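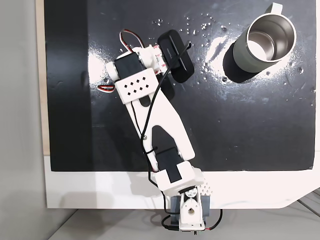 Break Room and Kitchenette Inspection
Henriques Building, second floor
Inspection date: Jan 11, 2019
Inspected by: Kenza Belkadi
Reviewed by: Dragica Dervishi

Ratings: S = satisfactory, N = needs work, F = fail, fix before next use. Item numbers follow the October form. Items 6 and 11 were dropped from that form and have not been reused.

ELECTRICAL

1. Outlets within reach of the sink are GFCI protected and trip on test. Rating: S
Comment: Both outlets left of the sink tripped and reset. Test button on the right one is stiff.

2. Appliance cords free of cuts, scorch marks and tape. Rating: N
Comment: Kettle cord has a flattened section 2 inches from the plug. Jacket is not broken. Replace the kettle; do not repair the cord.

3. No extension cords or power strips feeding heating appliances. Rating: F
Comment: Toaster was on a strip behind the refrigerator. Strip removed during inspection. Toaster tagged out until it has a wall outlet. Same finding in October.

4. Microwave door closes fully, seal clean, no damage to the mesh. Rating: S

WATER AND PLUMBING

5. Hot water at the tap is within the building limit. Rating: S
Comment: Steady after running. Cold side is slow. Aerator probably scaled.

7. No leaks under the sink; cabinet floor dry. Rating: N
Comment: Staining on the cabinet floor below the trap. Dry to the touch. Paper towel left under the joint, to be checked by Dragica.

SURFACES AND CLEANING

8. Counters and tables wiped down, no food residue. Rating: N
Comment: Crumbs under the toaster and along the backsplash. Move appliances when cleaning.

9. Drinking vessels washed and stored upside down. Metal mugs kept out of the microwave. Rating: S
Comment: Microwave notice is faded but readable. Reprint.

10. Cleaning products labeled and stored apart from food. Rating: F
Comment: Unlabeled 500 ml spray bottle found next to the coffee filters. Contents unknown. Removed for disposal. Descaler belongs in the lower cabinet with the Skakow floor cleaner.

FIRE AND EXIT

12. Extinguisher mounted, pin in place, gauge in green, tag current. Rating: S
Comment: Unit 53. Tag is punched for the current period.

13. Path to the corridor door clear to full width. Rating: N
Comment: Stacked chairs reduce the width on the hinge side. Return them to the meeting room.

14. Smoke detector indicator lit, no cover or tape on the housing. Rating: S

REFRIGERATOR

15. Temperature at or below 40 F on the shelf thermometer. Rating: S
Comment: Read 38 F on the middle shelf. Door gasket has a split at the lower corner; order part through Zulance.

16. Items labeled with name and date. Rating: N

REVIEWER NOTES

Items 3 and 10 must be closed before the next inspection. Item 3 is a repeat finding and goes to the building manager with a request for a wall outlet. Item 2 can be closed on receipt of the new kettle. Item 7 stays open until the paper towel has been checked twice. D.D.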